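January 14, 2020

Water meter read at 6:40 before work. Usage since the November reading is 528 gallons over what the same stretch used last winter. The toilet was ruled out with dye tablets on Sunday. The outdoor spigot is shut at the inside valve. That leaves the softener or the line under the slab.

Closed the bypass on the softener at 6:55 and watched the small dial on the meter for ten minutes. It moved less than one mark. Opened the bypass again and it crept at the old rate. Wael Fawzy thinks the drain valve inside the Telusier unit is not seating. He had the same fault on his and replaced the seal kit, then had to replace the piston too. I would order both at once. The kit is listed at Pudis, the piston is back-ordered.

Regeneration is set for every 1,000 gallons. With hardness where it is, the manual allows a longer interval, so I changed it to 400 less than the maximum and wrote the old value on the lid in pencil. Salt level is down to the third ring. Bridging on the left side, broken up with a broom handle.

Fruit on the blue plaid cloth today.
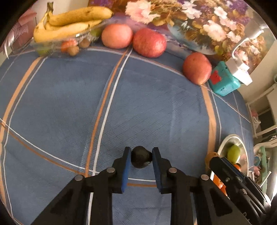
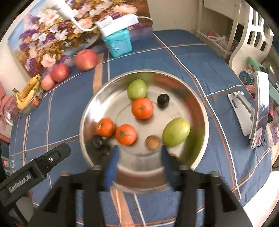
Called the plumber's office at noon about the slab question. They charge 178 for a pressure test, and the fee comes off the bill if there is repair work. Told them I would wait until the seal is done. A leak in both places is possible but I want one variable changed at a time.

Fadwa Ezzat stopped by after dinner to return the pipe wrench and the strap wrench. She has a spare pressure gauge with a hose thread and will drop it off Thursday. With the gauge on the laundry faucet and the main closed, I can get a rough version of the plumber's test for nothing. Plan is to pump up to street pressure, close off, and log the reading every 15 minutes for two hours. The water heater has to be valved off first or the cooling tank will pull the number down.

Street pressure was 62 psi in the fall. The regulator has not been touched.

Evening meter reading taken at 9:15. Softener left in bypass overnight, no water to be used after 11. Next reading at 6:40.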